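Review: the Coşkun portable speaker and microphone set, after a season of community vigils

I help look after the sound for an interfaith group in Judcombe, which mostly means I own a station wagon and once admitted to knowing what a jack lead was. We hold gatherings through the year, some joyful and some very sad, and over the past while a lot of them have been for families caught up in the asylum process. There are prayers from several traditions, a bit of singing, a few speakers, a silence, and then tea if the weather's kind. None of it works if people at the back can't hear, and for years people at the back couldn't hear.

So this is a review of the portable speaker set that replaced our old one, written by somebody with no technical training at all, for the sort of person who's been handed the same job at their own church, mosque, temple or neighbourhood hall. If you play in a band, there are much better reviews out there for you. If you need a frightened nineteen-year-old to be heard across a car park while a bus goes past, pull up a chair.

What you get

The set is made by Coşkun and comes as one battery speaker on wheels, a folding stand, two cordless handheld microphones and a charging lead. We paid $1117 including delivery, which made a few of us go quiet for a moment. There's a smaller model at $606 with a single microphone and no stand, and I'll come back to that one, as I think it would suit plenty of groups perfectly well.

It arrived in November in a box so big that I had to unpack it on the front verandah. Everything was in there, the instructions were in plain English, and the microphones even came with their batteries fitted (bless whoever decided on that). I had it making noise before the kettle boiled, mostly me saying "hello, hello" to the neighbour's dog.

Carrying it about

The wheels are good on footpaths and carpet and fairly hopeless on grass. Our vigils tend to end up on the lawn beside the council offices in Stutham, and getting the speaker from the kerb to the steps is a two-person job if there's been rain. It's not terribly heavy, just an awkward shape, with a pull-out handle that is a bit short for anyone tall. I'm not tall, so I've no complaints, but my usual helper walks along with it bent over like a question mark.

The stand is the weak point for me. It goes up easily and the locking collar feels firm, but the feet are narrow and I never quite relax when there's wind. We now hang a shopping bag with a couple of bottles of water in it from the middle of the stand. It looks dreadful and works beautifully. A wider set of feet would have been worth another twenty dollars to me, and I'd have handed it over cheerfully.

How it sounds

Voices are what we bought it for and voices are what it does best. The old system made everybody sound as though they were ordering at a drive-through, and people would lean away from it, which of course made it worse. With this one you can hold the microphone at chest height and talk the way you'd talk to a friend, and it carries. At our biggest gathering so far we had 132 people sign the book, spread right down to the bike racks, and I walked to the back during the opening prayer and could make out every word.
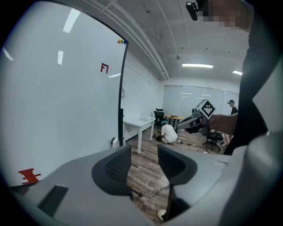 Softly spoken people are the real test. We often ask someone who has been through detention, or whose cousin or child is still waiting on a decision, whether they'd like to say a few words, and many of them speak very quietly, often in their second or third language. There's a switch on the back marked Speech, and I'd urge you to leave it on for the whole evening. It lifts a quiet voice without making it shouty. A grandmother read a psalm for us at dusk, hardly above a whisper, and you could have heard her from the road.

It's also kind to interpreters. Having two microphones means the speaker and the interpreter each hold their own, and there's none of that passing back and forth that used to turn every sentence into a relay race. If your group works in more than one language, I'd put this at the very top of the list of reasons to spend the extra money.

Singing is all right. One voice is lovely, a guitar held near the second microphone is decent enough, and a choir is really too much for it – everything goes to porridge in the middle. Our choir has settled on not using it at all, and frankly there are enough of them that they don't need any help from me. Recorded music over the phone connection is clear but a little thin. We use it for one piece during the candle lighting and nobody has ever grumbled.

Battery

The box promises a full day. We've never asked for a full day, so I can't tell you whether that's true. What I can say is that it got through a long evening – setting up at four in the afternoon, the vigil itself, then a round of open-mic reflections that went on rather longer than planned – and the battery light was still green when I put it back in the car. The microphones are hungrier than the speaker. I change their batteries before every event now, whether they need it or not, and give the old ones to the playgroup for their toys.

One small grumble: the charging light is the same green whether it's charging or charged. You simply have to trust it. I leave it on overnight and hope for the best.

Rain, cold and other visitors

Coşkun calls it splash resistant, and we've had drizzle on it twice with no trouble. I wouldn't leave it out in a downpour. We keep an old shower curtain in the bag, and I've got quite quick at getting it over the top while leaving the front clear.

Whistling feedback is much rarer than it was with the old set. It still happens if someone wanders in front of the speaker with a live microphone, and someone always does, usually at the most solemn moment. Put the speaker ahead of wherever people will be standing to talk, and mark a line on the ground with a bit of chalk or masking tape. Clergy are the worst offenders, I'm sorry to say. They do like to stroll.

We did have one interruption from something nearby sharing our channel, during an event at the Wisurwood hall. A cheerful voice came through calling out raffle numbers right in the middle of the silence. It took me a minute to find the channel button, which is tiny and recessed and needs a fingernail. People were very gracious about it, and one of the speakers even managed a joke, but I've practised changing the channel in the dark ever since, and I'd suggest you do the same.

Looking after it

There's not much to do. I wipe the microphones down between speakers and again at home, and I bought a packet of foam covers so I can swap them when somebody has a cold. The finish on the speaker scuffs if you so much as look at it, mind you. Ours already has a good scrape along one side from the boot of my car, and I've stopped minding.

I did have to ring the company once, when one of the microphones kept dropping out. I was expecting to be passed around for an hour, but the woman who answered had me take the battery cap off, turn a little spring the right way up and put it back, and that was that. She asked what we used it for and we ended up having quite a chat. It's a lovely thing when you ring a company and get a person.

Which one to buy

If your gatherings are mostly indoors, in a hall or a meeting room, with one person speaking at a time, I'd go for the smaller one and put the rest of the money towards something that matters more, whether that's legal fees, grocery vouchers or phone credit for families trying to stay in touch. I borrowed the small one from another congregation for an afternoon and it filled their hall with no effort. It struggled outdoors once the traffic picked up.

If you meet outside, or you use interpreters, or you never know until the evening itself whether twenty people will turn up or a couple of hundred, the big one has earned its keep with us. It also gets lent out a good deal. So far it's been to a school fete, a funeral, a citizenship afternoon tea and a rather heated meeting over parking, and it's come home in one piece each time, though once without its stand, which turned up behind a piano.

I'd give it four and a half stars out of five, with the half taken off for the narrow feet and that wretched channel button. If anyone has found a better stand that fits the same socket, please leave a note in the comments, as I'd love to retire the shopping bag before winter.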